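4.2 Desk surfaces in shared rooms

The second group of observations concerns the desk itself. In the Fulby rooms most work was done at long desks shared by two or more persons, and we asked the participants to write down each Friday what they had left on the surface. Over 300 notes were collected in this way. Paper and cups were named most often, but many participants also complained of glare in the morning — a point which our first questionnaire did not include.

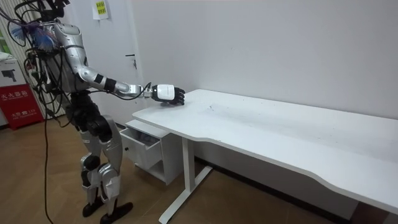 Figure 2. Long white desk, near-left end.

The color of the surface has an effect on how people judge their own order. On dark desks, small things were often forgotten until the weekly note. A white top gives more contrast, and even a soft shadow can be noticed on it, as under the hand in Figure 2. Participants at white desks wrote longer notes, and they used the word "messy" more freely. Arain, in his earlier study at Drandora, found the same tendency for kitchen counters — although his rooms were smaller and had no shared furniture. We therefore treat the color as a separate factor in Section 5, together with the length of the desk.

Filed under: Workplace studies, Furniture, Open access

We use cookies to remember your reading settings. Accept | Manage choices

Related articles
Arsalan Arain: Counters and clutter in the Drandora homes
Storage habits in 200 small offices
The Lauritsen scale of tidiness, revised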